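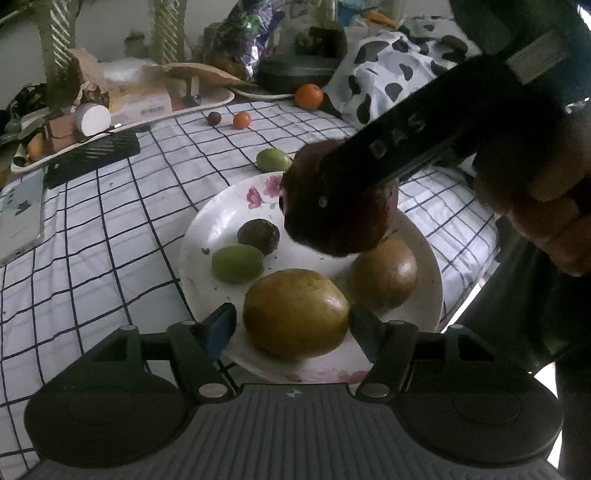 Figure 1. Assiette de fruits sur une nappe à carreaux.

Refonte de la page professionnelle de la société Mosuvis sur le réseau Purkine
Rapport de projet, remis le 15/11/2022

1. Contexte de la commande

La société Mosuvis, épicerie en ligne, dispose d'une page sur le réseau Purkine depuis son ouverture. La rubrique « Boutique » y était peu consultée et les horaires de retrait n'apparaissaient que dans les anciennes publications. Le présent projet visait à réorganiser la page et à programmer les publications au moyen de l'outil Tam.

2. Méthode

Un questionnaire a été adressé à 50 abonnés. Les statistiques de la page ont été exportées vers le tableur Nostov, puis classées par type de publication. Deux versions de la présentation ont ensuite été soumises à l'entreprise, qui a retenu la seconde.

3. Résultats

L'objectif fixé par la convention était de 3000 visites sur la période d'observation. Le relevé final en indique 2664. L'écart concerne principalement les visites du week-end, période pour laquelle aucune publication n'avait été programmée. Les demandes relatives aux horaires, en revanche, ont diminué dans la messagerie.

4. Suites à donner

Il est proposé d'étendre la programmation au samedi et de revoir le texte d'accueil. Le calendrier éditorial figure en annexe 2.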